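I got to the Pullavex office in Gimevberg with a list of questions about robots, and I think I used two of them. The person I'd come to see runs the tracking software, the part that works out where a hand-held gripper is while somebody moves it around. She asked me to leave her name out ("my mother will frame it"), so she's just the tracking lead here.

She got going before I'd found my pen. "Everyone wants to talk about the policy, the learning bit," she said. "I spend my days on clocks!"

Clocks? Yep. With two grippers going at once, each one makes its own recording, and the software has to line them up afterward. Their first tool, Lanton, did it by file timestamps. "It was fine on short takes and then it drifted. We had 294 recordings from May and I threw out 116 of them. I was not fun at lunch that week."
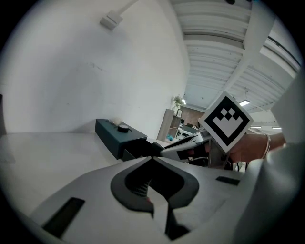 *Two grippers at the table, one with its marker card on top.*

The replacement is called Farahani, and it leans on the markers a lot more. When one gripper's camera catches the card on the other, the software gets a direct fix on how the two sit relative to each other — a nice check on whatever the motion tracking believes. I asked what happens when the card is tilted or way out near the side of a fisheye view.

"Then you'd better have a good lens model," she said. "Ours was bad at the edges for ages. The corners of the marker came out bent, the pose flipped, and suddenly the plan had an arm going through the table. In simulation, thank goodness."

Now a flipped pose gets compared with the last 4 good ones and dropped if it makes no sense. She showed me the code (short, with a very rude comment at the top) and a replay viewer she wrote over a weekend and clearly loves. It'll scrub through 4000 poses without a stutter, and she made me try it twice.

Next up is getting the whole check to run live, so a bad take gets flagged while the person is still standing there. "I want it to beep," she said. "The others have asked me to please not make it beep."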